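The Night the Left Arm Let Go

A few months into my time at Jalaven, I learned that a robot can drop something without ever noticing that it has dropped it. I was standing maybe four feet away with a bagel in my hand, and I'd like to say I reacted quickly. I said "oh!" and then I stood there.

I should back up. Jalaven is a small outfit that builds table-setting and clearing routines for two-armed robots, mostly for care homes that can't find enough kitchen help. My job is writing the manuals, so I spend a lot of afternoons on a stool next to a workbench, watching a pair of arms move plates and forks, and asking engineers questions they answered for me the day before. The software we run on is called Lu, and I'm very fond of it, even now.

The thing that went wrong was in the handoff. One arm picks up an item, carries it to the middle of the table, and the other arm takes it. People do this all day without thinking. You feel the other person's pull and you let go. Lu was doing something cruder. It watched how far the receiving fingers had closed, and when they stopped closing, it figured they had hold of something and told the giving arm to open up. 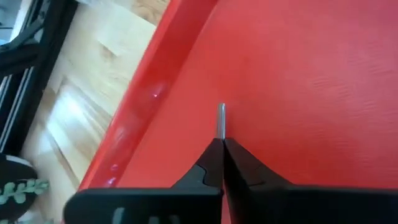
Grip is a funny business. When two fingertips stop moving, there are a few reasons they might have stopped. They might have something between them. They might have hit each other. Or they might have run into a bit of dried-on something in the joint (we had been working with real applesauce that week, and I will never look at applesauce the same way), and in that case they stop early, with a gap that looks exactly like a gap with a spoon in it.

So on the night of the bagel, the left arm was the giver and the right arm was the taker, and the item was a serving fork. A big one, with long tines. The right gripper closed, stuck, and reported success. The left one opened right on cue. The fork went down points first, bounced off the rim of a plate, and slid off the table and across the floor to within a few inches of Shufen Ren's foot.

Shufen is our safety lead. She looked at the fork, looked at the arms, and hit the stop button. And the part that got everybody's attention came when she pulled up the log. As far as Lu knew, the handoff had gone fine. The right arm had been about to carry on and place a fork that was lying on the floor behind it. There was no error and no warning light, just a cheerful line saying the item had been transferred.

We'd been calling the routine 1000 for 1000. That was on a slide! A thousand handoffs, a thousand successes, and the slide had already gone out to Ustance, the care home company that was going to take our first units in December. You can guess what Shufen wanted to know next. If Lu couldn't tell a drop from a catch, who had been keeping score?

Lu had.
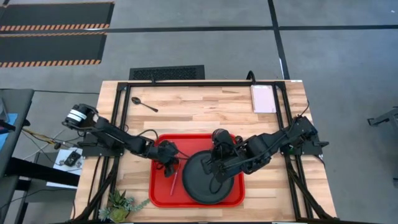 She and two of the engineers spent the next several days going back through the overhead video for every one of those runs. I volunteered to help for an afternoon, ate most of a bag of pretzels, and came away with a new respect for people who check things for a living. It's dull and it makes your eyes swim, and about the time you decide you've earned a break, something falls.

They found 59 drops. Most were harmless - a spoon landing flat an inch from where it should have been, a napkin ring rolling off somewhere. In 19 of them the thing that fell was a fork or a knife. And in 6 of those it left the table completely, which meant that in a dining room it could have ended up on somebody's lap or foot. Nobody on our side had been hurt, and I keep wanting to put that in a bigger font, but Shufen doesn't like it when I say it. She says it makes people relax.

I asked her whether she was angry about the slide. She thought it over for a while. "I was angry that I believed it," she said. "I read that number the same as everybody else and I went to lunch."

She called Ustance herself that afternoon, before the video review was even finished. I was in the room for part of it. There was a long silence on the other end and then a very reasonable question about whether the units could ship with plastic forks. (They could not. Plastic forks bend when you pinch them, and a bent fork fools the sensor in a whole different way. We tried it the next morning anyway.)

The first fix was supposed to be simple. A company called Prosulard makes a thin pressure pad that goes under the fingertip, and the idea was to have the taker prove it was feeling something before the giver let go. That caught a lot of the bad grips. It didn't catch the ones where the fingers had closed on each other, which press on the pad very nicely, thank you.

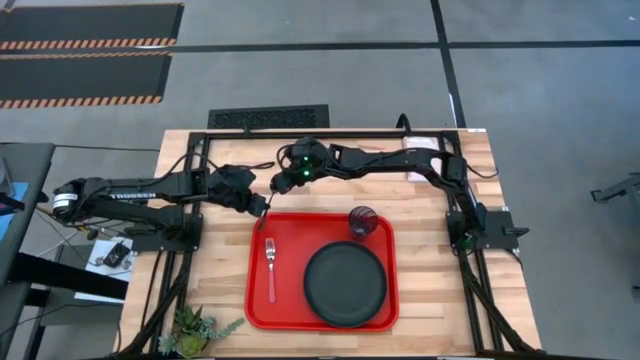 What they settled on is a little tug. The receiving arm closes, then pulls gently, and the giving arm has to feel that pull before it opens. If it doesn't feel anything within a second or so, both arms hold still and a person gets called over. It's slower. The first time I watched it I got impatient, the way you do behind someone counting out change, and then I remembered the fork sliding over the floor toward Shufen's shoe and decided I could wait.

There are two other changes, less clever, and I like them better. Sharp things don't get handed across anymore if one arm can reach the spot by itself. And the success count now comes from a separate camera check that has no connection to what Lu thinks it did. The number on that one is not as pretty. It's printed on a sheet taped up by the door, and Shufen crosses it out and writes a new one by hand.

December came and went without a shipment. Ustance is still with us, though they send their own person now to sit in on the tests, and she brings much better snacks than I do. I've rewritten the handoff chapter of the manual four times. The current draft opens with a paragraph on cleaning the finger joints, including a whole sentence on applesauce that the engineers keep trying to cut and I keep putting back in.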